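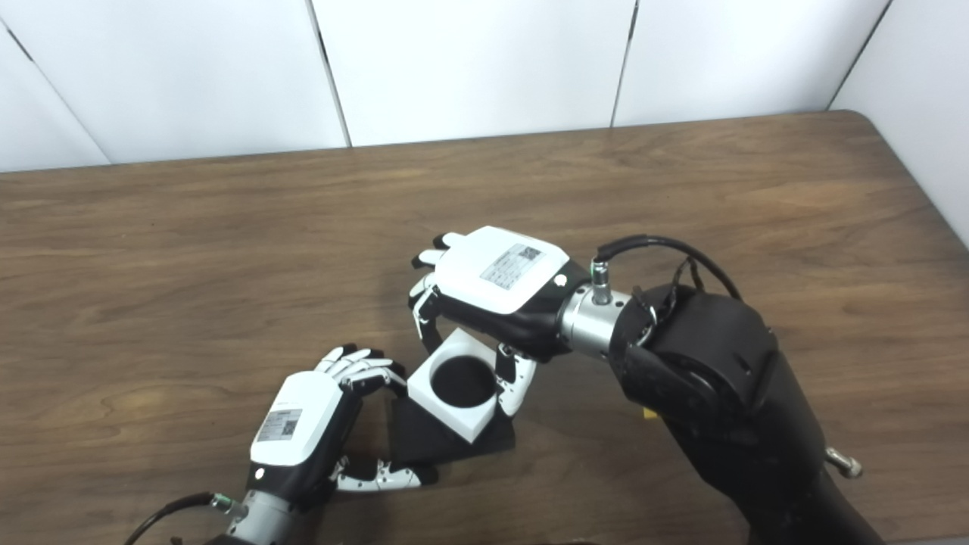

Table top with medium-brown wood grain, rounded at the corner

White cloudy ring on a brown table top, can it be removed?

Posted by Miyuki Arai in Home and Furniture

Good evening to everybody. I have bought a second-hand dining table for 69 pounds from a shop in Flusach. The seller told me it is "wood", but he did not say which kind. The top has a wood pattern and a slightly shiny surface. In March my sister put a hot teapot directly on it, and now there is a white cloudy ring of 8 cm.

I have tried warm water with washing-up liquid, and also a soft cloth with a little olive oil. After the oil the ring was darker for one evening, but next morning it was the same as before. I do not want to use sandpaper before I know what the surface is. The underside is plain and a lighter colour, and there are some old screw holes where something was fixed before.

How can I know if it is laminate, veneer or solid wood? And is it possible to remove the ring in each case? I rent my flat and I have no tools, only an iron and a hair dryer.

Katayama

Dear Miyuki, please look at the edge of the table first. If it is solid wood, the lines of the grain on the top continue over the edge and go down the side. With veneer you usually find a thin strip glued along the edge, and the lines of the top stop there. Laminate has often the same kind of strip, but the pattern on the top may repeat itself. Try to find the same knot two times in different places.

You can also look inside the old screw holes with a small torch. If you see pressed chips or a grey-brown powder, the core is not solid wood.

For varnished wood or veneer, a white ring often means that moisture is in the finish. Put a dry cotton cloth on it, set the iron on the lowest heat without steam, and press for 3 seconds. Lift the cloth and look. You may repeat this several times, but please be patient and do not leave the iron there. I have done this on my mother's sideboard and the ring became much weaker, although in a certain light I still can find it.

For laminate please do not use the iron. A white mark from heat in laminate is normally damage in the surface layer, and as far as I know it cannot be repaired. The glue can also become loose and then you have a bubble as well.

Stunance

just sand it. 300 grit, then wax. takes one afternoon

Katayama

I must disagree with the answer of Stunance. If it is laminate, the sandpaper goes through the printed layer and the pattern is lost. Veneer is also very thin.

Miyuki Arai

Thank you very much for the explanations. I looked with the torch of my phone and there are pressed chips inside the holes. On the top I found one knot which comes again near the other end, so I believe it is laminate. I will not use the iron. I have ordered a round cork mat to put over the ring, and a second one for my sister.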